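2026-02-18

Heute bin ich erst um halb zwölf vom Bildschirm weggekommen und noch immer hellwach. Den ganzen Abend Simulation, immer wieder dieselbe Sorte Aufgabe: runde Scheiben greifen, die auf einem blauen Klotz aufgereiht sind. Klingt nach nichts, und ich könnte stundenlang zuschauen! Beim Tischdecken oder beim Einräumen der Schublade mit dem Kleinkram passiert ja dasselbe. Etwas Flaches, Rundes liegt dicht neben etwas anderem Flachem, Rundem, und man will genau das eine. Meine Hand macht das, während ich telefoniere. Für den Greifer ist es richtige Arbeit.

Am besten gefällt mir die Ansicht ganz nah bei den Fingern. Blauer Klotz auf blauer Fläche, dazu die dunklen Schatten, da muss sogar ich zweimal hinsehen, wo der Klotz aufhört.

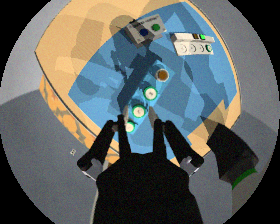
Selina fand, ich solle mich nicht zu früh freuen, eine Scheibe sei noch kein Haushalt, und solange ihr keiner die Socken zusammenlege und den Backofen putze, bleibe sie beim Selbermachen. Sie hat ja recht mit den Socken. Stoff ist furchtbar, der hat jedes Mal eine andere Form. Aber ich habe ihr zurückgeschrieben, dass ich vor ein paar Jahren auch auf den Saugroboter nichts gegeben habe, und jetzt fährt er bei uns jeden Morgen unter dem Sofa durch (und bleibt am Teppich im Gang hängen, gut, das habe ich ihr nicht geschrieben).

Was mich so packt: Die Werkstatt ist womöglich schneller dran als die Küche. Bei Vinzenz im Betrieb liegen die Teile immerhin in Kisten und jede Kiste hat ihren Platz. 625 Stück am Tag sortiert er von Hand, wenn es gut läuft, und er würde sie lieber heute als morgen abgeben. Bei uns daheim steht die Salatschüssel jeden Abend woanders. Wer soll daraus schlau werden?

Später noch eine andere Anordnung geöffnet, diesmal mit dem grauen Kästchen links, grüner Knopf oben, blauer unten. Knöpfe drücken müsste er auch können, sonst läuft daheim keine Waschmaschine.

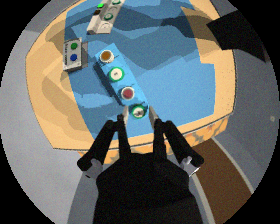
Unterste Scheibe, Finger noch offen.

Die mit dem rötlichen Kern, gleich darüber, würde mich am meisten reizen, weil sie auf beiden Seiten einen Nachbarn hat.

Ob ich ihm schon meine Teller anvertrauen würde? Die guten noch nicht. Die Plastikbecher sofort! Morgen Petrică anrufen wegen der Reibungswerte an den Fingerspitzen, und endlich die Spülmaschine ausräumen, die piepst seit dem Nachtessen.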